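Novedades de la sala de genealogía: los libros parroquiales de Grallora
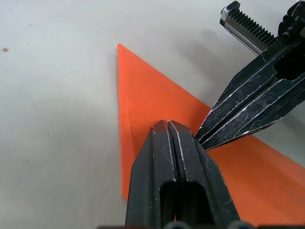 Va rápido, que cierro el boletín esta tarde y todavía me faltan los horarios.

Ya se pueden consultar los libros sacramentales de Grallora. Bautismos, matrimonios y difuntos, 68 volúmenes. Los de confirmaciones siguen en Puvis, sin fecha de traslado. Quien los necesite, que escriba allí directamente, nosotros no tramitamos nada.

El índice onomástico lo ha hecho Eylül Yalçınkaya y se nota. 663 apellidos, con variantes: los párrocos escribían de oido y una misma familia sale con b, con v y con h según el año. Buscad siempre por las tres. También por el apellido de la madre, que en los bautismos más antiguos a veces es el único que viene completo.

Ojo con dos cosas. El libro 2 de matrimonios tiene la tinta muy comida y solo se ve en copia digital, en el ordenador del fondo. Y en difuntos hay un salto: faltan los años de la epidemia. Puede que se anotaran en cuadernos aparte, puede que no se anotaran. En Rarnedar hay un legajo de cofradías con listas de misas encargadas, 168 hojas, y ahí Eylül ha encontrado nombres que no salen en ningún otro sitio. Sin catalogar todavía. Paciencia.

Para los que preguntabais por las dispensas de parentesco: no están en los libros. Se pedían al obispado y el expediente se quedaba allí. En el asiento de matrimonio suele poner "dispensados en tercer grado" o similar, apuntad la fecha y con eso se pide. Merece la pena, muchas traen el árbol hasta los bisabuelos, testigos incluidos.

Las fichas de lectura, las nuevas. Las viejas ya no valen, aunque queden en el mostrador. Lápiz, nada de bolígrafo, y los volúmenes de uno en uno.

En octubre, charla sobre abreviaturas y latín de sacristía, a las seis, en la sala grande. Traed vuestras dudas fotocopiadas, mejor con la pagina entera y no solo la línea que no se entiende. Apuntarse por correo o en el mostrador.

Los horarios los mando aparte. Lo de la colección Luo, en el próximo número.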